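Articles > Workshop Talk > Repair and Reuse

"I Look at the Board First, Then I Read the Papers"

Dinesh Acharya repairs and checks circuit boards at Vadach, a small workshop where the day starts at seven in the morning.

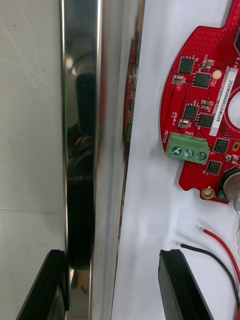

He has worked with boards for 30 years, and he still prefers a white table. "On a dark table you lose the small parts," he told me. "On white, you see also through the holes. If the board has a large round opening, it must be clean all the way around."

I asked him about boards which are not rectangular. He likes them, but he says they need more patience. "With a curved edge you cannot push it against a ruler. You learn to hold it with the fingers flat, and you never press on the chips."

His teacher was Balakrishnan Nadar, at a company called Pinto. Mr. Nadar made him copy every serial number by hand into a notebook. "I filled 33 pages before he allowed me to touch a soldering iron. I was angry then. Now I do the same to my students -- they are angry too."

The label is still the first thing he reads. Sometimes it is placed sideways, and he turns his head and not the board. Next he goes over the legs of each chip with a magnifier, and he leaves the connector for last. "The connector is where people pull," he said.

Last October the workshop received 1000 boards from one customer, and 53 of them went back with a note. I wanted to know if this number is bad. He thought for some time.

"For the customer, yes. For me it was a good month, I found them all." Then he asked if I would take tea, and he covered the table with a cloth.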